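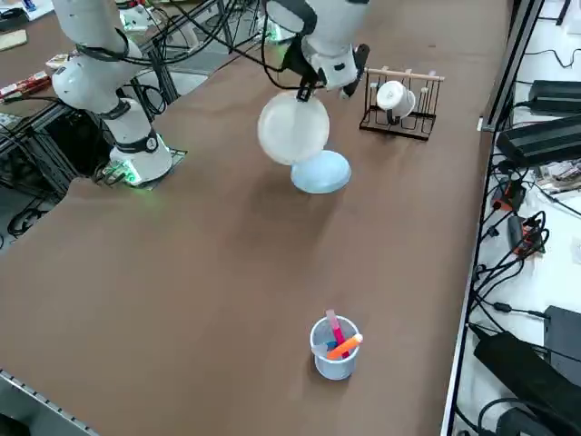

Whitlock Robotics Club
Home | Minutes | Calendar | Parts List | Contact
Posted in: Club Business, Meeting Minutes

MINUTES OF THE REGULAR MEETING
12 March 2020, Room 50

Marisol Ríos chaired. Minutes taken by the club secretary. Called to order at 3:45 p.m.

1. Minutes of the last meeting

Approved with one correction. Under "Arm bench," the line saying the left arm had been recalibrated should say it was scheduled to be recalibrated. It was done the following week.

2. Dish task, Ellora team

The Ellora team is still working on the dish task for the Nimelico showcase. The job is to pick up a plate by its rim, carry it to the wire rack, and stand it between the prongs. The big white plate is being used for most of the practice. The light blue dish is to be the second item once the white one is reliable.

The team has logged 57 tries with the white plate since January. The grip on the rim is good in most of them. The trouble comes at the rack, where the plate swings a little in the fingers and the lower edge catches on a prong. Two fixes were discussed:

a) Slow the last part of the move. This costs time, and the task is timed.
b) Grip the plate farther from the top of the rim so it hangs closer to straight.

Marisol asked the team to try (b) first and keep the speed as it is, then change the speed if needed. The team agreed. They will write down the grip position each time, as the log so far only says whether the plate ended up in the rack.

There was a question about whether the plate could be swapped for a smaller one. The showcase rules say each team brings its own dishes but has to list them on the entry form. Our form already lists the white plate. It can be changed until the form is final, but the team would prefer to keep it.

The mug goes on the rack with its handle over a prong. It was agreed that the mug may be set by hand before a run, and that only the plate and the dish will be scored in our own practice.

3. Two-arm work

The Ulto team wants to use both arms at once, with the left one holding an item steady while the right one works. They showed their plan on paper. The main concern was the two arms meeting over the middle of the table. Marisol wants a keep-out zone set in software for each arm before both are run together at any speed. Ulto will write this up and bring it to the next meeting. Until then only one arm moves at a time, and the other is to be parked.

The team also asked if the pen cup could stay on the table. They plan to use the markers for a sorting task later (pick a marker, put it back in the cup). Agreed that the cup can stay, in the same place each time, at the near side and clear of the dish rack. Anyone who moves it puts it back.

4. Cables and power

Cables on the side shelf were brought up again. The power bricks and power strips share that shelf, and it is hard to tell which cord goes to which arm. Decisions:

- Label both ends of every power cord with tape. Left arm cords get an L, right arm cords get an R.
- Loose cable on the shelf is to be coiled and tied.
- Nothing is unplugged while an arm is powered up.
- Cables running down the right arm are to be checked for slack before each session. They need enough to let the wrist turn all the way.

One member asked for a longer strip so the bricks could be spread out. Held over until the cords are labeled.

5. Money

Balance is $1187. Spending approved since the last meeting: one set of rubber pads for the gripper fingers and one roll of labeling tape. The request for a second dish rack was not approved. The Ellora and Ulto teams will go on sharing the one we have.

Dues are still owed by 3 members. Reminders will be sent by email.

6. Bench time

Both teams want the bench after school on the same days. After some back and forth it was settled that Ellora has the first half of each session and Ulto the second half, with the change at 4:30. The team going off leaves the arms parked and the dishes back where they were found. The sign-up sheet stays on the door.

New members who have not done the safety talk may watch and keep the log but may not run the arms. Marisol will give the talk again at the start of the next session for anyone who missed it.

7. Other business

The club page needs a new parts list. The old one still shows the previous gripper. The secretary will update it.

A member asked if parents could visit during bench time. Marisol said yes, if they stay behind the tape line on the floor. She would like to know ahead of time who is coming.

Action items

Ellora team: try the new grip position, add it to the log
Ulto team: write up keep-out zones for both arms
Both teams: label cords and tie up loose cable
Secretary: dues reminders, parts list
Marisol Ríos: safety talk

Adjourned at 4:40 p.m.

Related
Bench Rules for the Two-Arm Table
Nimelico Showcase: Entry Form Notes
Minutes, January Meeting
How to Fill In the Practice Log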